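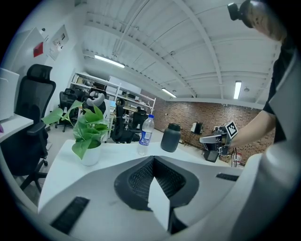 **DROSTDALE, April** – Researchers at the Wouters Institute in Drostdale have identified a group of cells in the mouse hippocampus that appears to control how long a newly formed memory stays open to change. The cells, a subtype of astrocyte found close to the pyramidal layer of area CA1, take up potassium from the space around neurons after periods of intense firing. When that uptake was slowed, animals could update a learned location for much longer than normal.

The work was carried out with the imaging facility at Brerndale and is described in a paper released this month.

## Background

Memories are not fixed at the moment they form. For several hours after learning, the connections between the neurons involved can be strengthened or weakened by later experience. This interval is often called the consolidation window. Its length varies between individuals and between types of learning, and it tends to shorten when a task is repeated.

Most studies of the window have looked at neurons, in particular at the production of new proteins at synapses. Astrocytes have received less attention. They do not fire electrical impulses in the way neurons do, but they regulate the chemical environment in which neurons operate. One of their routine functions is to clear potassium ions, which build up outside neurons during activity and make further activity more likely.

"We started with a narrow question about potassium clearance and sleep," said Algirdas Lill, who led the study. "The behavioral result came out of a control experiment. Animals with slower clearance learned the task at the normal rate, but they kept revising what they had learned well after the other group had stopped."

## Methods

The team trained 48 adult mice to find a hidden platform in a shallow pool. Once an animal had learned the position, the platform was moved, and the researchers measured how readily the animal adopted the new position. The interval between learning and relocation was varied from one to 17 hours.

In half of the animals, a potassium channel carried by the astrocyte subtype was partly suppressed using a viral vector. The remaining animals received a vector with no effect on the channel. Experimenters who scored the swim paths did not know which animals belonged to which group.

Calcium signals in astrocytes and nearby neurons were recorded through an implanted lens during training and during the rest periods that followed. Recordings were made with a miniature microscope built at the institute. Signal alignment was performed with Braltel, an open-source package maintained by the Brerndale facility. Over 200 astrocytes met the criteria for inclusion in the final analysis.

Tissue was examined after the last session to confirm the location of the vector and to check for signs of inflammation. Animals in which the vector had spread beyond CA1 were excluded from the behavioral comparison.

## Findings

In control animals, the ability to replace the old platform position with the new one fell sharply when the interval exceeded 8 hours. In animals with reduced channel function, no such drop was seen at any interval tested.

The two groups did not differ in swimming speed, in time spent near the walls of the pool or in the number of trials needed to learn the first position. These measures make it less likely that the effect reflects a change in motivation, anxiety or general learning ability.

Recordings showed that the astrocytes in question became active in slow waves during the first rest period after training. Each wave was followed by a brief reduction in the firing of neighboring pyramidal cells. With the channel suppressed, the waves still occurred, but the reduction in firing was smaller and ended sooner. The size of the reduction in an individual animal predicted its performance on the relocation test.

The authors propose that repeated quiet periods after learning help to close the consolidation window, and that the astrocytes set the timing of those periods. The data do not establish whether potassium alone carries the signal. Glutamate uptake was also slightly altered in the treated animals, and the present design cannot fully separate the two effects.

## Limitations

The study used one species, one brain region and one form of spatial learning. The channel was suppressed for several weeks before testing began, so gradual adaptation elsewhere in the circuit cannot be ruled out. Only young adult animals were included. The results have no immediate application to the treatment of memory disorders in people.

"A longer window is not necessarily a better one," Lill said. "An animal that keeps revising may also be easier to mislead. We have not tested that yet, and it is the next experiment on the list."

## Next steps

The group is preparing a light-activated version of the channel that can be switched on and off within seconds. The tool should allow the researchers to alter potassium clearance during a single rest period and leave it untouched at all other times. A parallel series in aged mice will be run at Brerndale using the same pool dimensions and training schedule.

## Data and code

Swim paths, processed calcium traces and analysis scripts are available from the Wouters Institute on request. The alignment settings used in the study are included with the current release of Braltel.

**Media contact:** Press Office, Wouters Institute, Drostdale. Interview requests for Algirdas Lill should be sent through the Press Office.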